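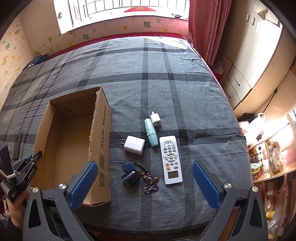
送料無料という言葉を、私はもう長いこと信用していない。

嫌いなわけでもない。画面の隅に小さく「送料無料」と出ていれば、ほっとして注文ボタンを押す。押したあとで、また乗せられたと思う。このあたりの気分を一度きちんと書いておきたくて、二月ごろから下書きを開いては閉じていた。結論が立派になる見込みがないので放っておいたのだが、先日、電池を買おうとして、どうにも腹に据えかねることがあった。

雑貨の通販店Skorariで、壁掛け時計に使う電池を探していたときのことだ。小物なので値段は知れている。かごに入れると、画面が切り替わって「あと842円で送料無料!」と出た。感嘆符までついている。送料は700円である。700円を払わずに済ませるために、842円の買い物をもうひとつしてはどうかと、店は言っているわけだ。

算数としては、すぐに答えが出る。電池だけが欲しい人は、700円を払ったほうが手元に残る金は多い。ところが私はそこから布巾を見て、洗濯ネットを見て、引き出しの仕切りを見た。仕切りは悪くなさそうだった。うちの引き出しの寸法を測りに台所まで行き、戻ってきて、合わないとわかって、それでもまだ別の仕切りを探していた。時計は止まったままである。

こういう話をすると、だいたい「でも、どうせいつか使うものを買えばいいんだから得でしょう」と言われる。理屈はわかる。洗剤やラップなら、いつか使う。その「いつか」を前倒しして買えば、送料の分だけ浮く。私もそう思っていた時期がある。その結果、洗面台の下には詰め替え用の洗剤が居座り、洗濯機を買い替えたときには、取扱説明書で勧められている種類が変わっていた。洗剤は腐らないが、こちらの暮らしのほうが変わる。家の中の棚だって家賃のうちに入っている、と考えると、前倒しの得がどれほど残るのか怪しくなってくる。

## 誰かが払っている、では足りない

送料無料を批判する文章には、お決まりの運びがある。「無料といっても、実際には誰かが払っている。運んでいる人の苦労を忘れてはいけない」というものだ。正しい。正しいのだが、私はこの言い方にもあまり感心しない。

荷物がひとりでに歩いてくるとは、子どもでも思っていない。トラックの燃料がいり、仕分けをする建物がいり、階段を上がる足がいる。そんなことは皆知ったうえで「無料」の文字を見ている。知っているのに手が伸びるところが問題なのに、知らないことにして説教をされても、聞くほうは気まずく頷いて終わりである。

それに、「忘れてはいけない」と言われて覚えていたところで、どうすればいいのかがわからない。荷物を受け取るときに深く頭を下げればいいのだろうか。私は下げている。下げたからといって、運賃が上がるわけでも、運ぶ人の休みが増えるわけでもない。感謝というのは、払う側にとってずいぶん安上がりな支払い方だと思う。感謝を勧める文章がたいてい荷物を頼む側の人間によって書かれていることも、少し気になる。

「送料無料」をやめて「送料当店負担」と書くべきだ、という意見もある。言葉を正せば意識が変わるという発想だ。私は半分だけ賛成する。無料よりは当店負担のほうが、まだ事情に近い。だが、当店が負担しているというのも、額面どおりには受け取れない。店は慈善でやっているのではないから、負担した分はどこかで回収する。商品の値段に薄く塗り込むか、仕入れ先に渋い顔をするか、運送会社に値引きを頼むか。「当店負担」と書けば、今度は店がひとりで重荷を背負っているように読めてしまう。こちらが頭を下げる相手がひとつ増えるだけだ。

私が書いてほしいのは、もっと味気ない一行である。「この商品の価格には配送費が含まれています」。売り文句としては最低だろう。だから誰も書かないのだと思う。

## 値段の内側に隠れたもの

配送費を値段に含めて何が悪い、という反論は当然ある。魚屋の魚にだって、市場から店までの運賃が含まれている。いちいち別に請求されたら煩わしくて仕方がない。そのとおりで、私も大根の横に運賃の内訳を貼ってくれとは言わない。

ただ、魚屋の場合、店までの運賃はどの客にもほぼ同じようにかかっている。店から家までは客が自分で運ぶ。隣に住んでいる人は得をするが、それは見ればわかる得である。通販の送料込みは、そこのところが混ざっている。まとめて買う人と少しずつ買う人、玄関先で一度で受け取る人と何度も来てもらう人、返品をしない人と始終する人が、同じ値段を払う。まとめて買って一度で受け取る人は、知らないうちに他人の分まで持たされている。

これを「助け合い」と呼ぶ人もいて、そう言われれば美しく聞こえる。保険も郵便もそういう仕組みだ。しかし保険に入るときには約款を渡されるし、郵便の料金表は窓口に貼ってある。私は送料の助け合いに加わった覚えがない。加わったことを知らせてもらった覚えもない。

文具を扱うAtanasovという店が、以前は送料を別に取っていた。封筒に入る大きさならいくら、箱ならいくらと、地味な表が買い物の案内に載っていた。私はこの表が好きだった。便箋をひとつ足すと封筒では済まなくなる、ということが前もってわかる。だったら便箋は次にしよう、と考えることができた。ある時期から全品送料込みになり、表は消えた。案内のページには「よりわかりやすくなりました」とあった。たしかに読むところは減った。しかし、考える材料まで減ったものを、わかりやすいと呼んでいいのかどうか。便箋の値段は上がっていた。上がった分のうちいくらが送料で、いくらが紙代なのか、私にはもう知りようがない。

## 返品まで無料になると

もっと疑わしいのは返品無料のほうだ。

衣料品のClurwoodは、着てみて合わなければ送り返せる、送料は往復とも店が持つ、という売り方をしている。迷ったら違うサイズも一緒に頼んでください、とまで書いてある。試着室を家に持ってくるという発想で、近くに服屋のない土地に住む人や、店員に話しかけられるのが苦手な人にはありがたいだろう。私も後者なので、その点は素直に認める。

しかし、使ってみると妙な疲れがある。届いた服を着て、鏡の前で首をひねって、畳み直して、袋に戻して、伝票を貼って、集荷の時間に家にいる。これは全部、店の試着室なら発生しない仕事である。無料だと言われると、自分の手間まで無料に思えてくるのが恐ろしい。半日つぶれても、金は一円も減っていないから、損をした気にならない。そのうえ、送り返すのが面倒になって、まあいいかと引き取った上着が一着ある。袖が長い。店はこの「まあいいか」をどこまで勘定に入れているのだろう。入れていないと考えるほうが、私には難しい。

返ってきた服がどうなるのかも、案内には書いていない。きれいに整えられて次の人のところへ行くのだと信じたいが、信じるための材料をもらっていない。問い合わせれば教えてくれるのかもしれない。問い合わせをしていない私にも落ち度はある。

## 使う側の言い訳

ここまで書いておいて白状すると、私は通販をやめていないし、やめる気もない。重い米を提げて坂を上がるのは嫌だし、専門的な部品は近所では手に入らない。体の自由がきかない人や、小さな子どもがいて家を空けられない人にとって、届けてもらえることがどれだけ大きいかも想像はつく。送料を別にすれば、そういう人たちの負担が目に見えて増える、という指摘には、うまく言い返せない。

とはいえ、その指摘が、買い物に困っていない人の口から出てくるときには少し身構える。困っている人を助けたいなら、困っている人の送料を下げればいい。誰でも彼でも無料にして、時計の電池を買いに行く足が十分にある私の分まで面倒を見る必要はどこにもない。弱い立場の人を先頭に立たせて、後ろからぞろぞろと楽をしたい人がついていく、という行列を、私は通販以外の場所でも何度も見てきた気がする。そして、たいてい自分もその列にいた。

では、まとめて注文すれば良心的なのかというと、それも怪しい。家具と日用品のPrurnsideで、欲しいものをためておいて一度に頼んだことがある。自分としてはかなり殊勝なつもりだった。ところが荷物は別々の日に、別々の箱で届いた。倉庫が違うのだそうだ。注文画面には一回の買い物として並んでいたので、こちらにはわからない。わかっていれば、片方は見送ったかもしれない。客の行動を変えましょうと呼びかけるなら、せめて箱がいくつになるかぐらいは、注文を確定する前に出してほしいものだ。それを出さずに、確認画面の下のほうに葉っぱの絵をつけて「環境にやさしいお買い物を」と書いてあっても、私は葉っぱのほうを疑う。

ゆっくり届く便を選ぶと割り引きます、という店も出てきた。これは悪くないと思う。急がない人が急がないと言えば、その分が値段に返ってくる。理屈が通っているし、私にも選ぶ余地がある。ただ、私がよく見る店では、急がない便を選ぶと戻ってくるのは金ではなく、次回に使えるポイントの18点である。次回というところが引っかかる。時間を譲った見返りに、また買いに来る用事を渡されたわけで、これではどちらが譲ったのかわからない。有効期限もある。私はその期限を一度も守れたことがない。

## 高いと思えるほうがいい

結局、私が求めているのは値下げではない。むしろ、送料はもう少し高く見えたほうがいいと思っている。高く「見える」と書いたのは、今でもどこかで払っているからだ。

700円という送料を見たとき、人は少し立ち止まる。本当に要るのか、次に駅前へ出るときではだめなのか、と考える。その数秒は不愉快なものだが、物を買うときに本来あったはずの不愉快さでもある。店まで歩く億劫さや、持って帰る重さが、かつてはその役をしていた。億劫さを取り除いたことを便利と呼ぶのに異存はないが、取り除いたうえに、もっと買わないと損だという焦りまで置いていくのは余計なお世話だと思う。

もっとも、送料を表に出せば皆が賢く買い物をするようになる、と期待しているわけではない。表に出ている消費税だって、私たちは毎度見ながら何も考えずに払っている。慣れれば送料もそうなるだろう。買い物の量だって減らないかもしれない。もし注文が七割に減りましたと誰かが胸を張ったら、私はまず、何と比べたのか、いつからいつまでを数えたのかを聞きたくなる。人の暮らしがそんなに素直に動くなら、うちの洗面台の下はとっくに片づいている。

それでも、見えないよりは見えるほうがましだ、という程度のことは言ってもいいと思う。見えていれば文句も言える。高すぎると言う客がいて、この値段では運べないと言う運送会社がいて、間で店が困る。揉めるかもしれない。今は揉める相手の姿が値段の中に溶けてしまっていて、客は無料だと喜び、あとの事情は客のいないところで片づけられている。

Skorariのかごには、まだ電池が入ったままになっている。ときどき「お買い忘れはありませんか」という知らせが来る。忘れてはいない。昨日は知らせと一緒に、かごの中身に合わせたおすすめとして、壁掛け時計を見せられた。送料無料の基準を、ちょうど超える値段だった。

電池は、明日、駅前の電器屋で買うつもりでいる。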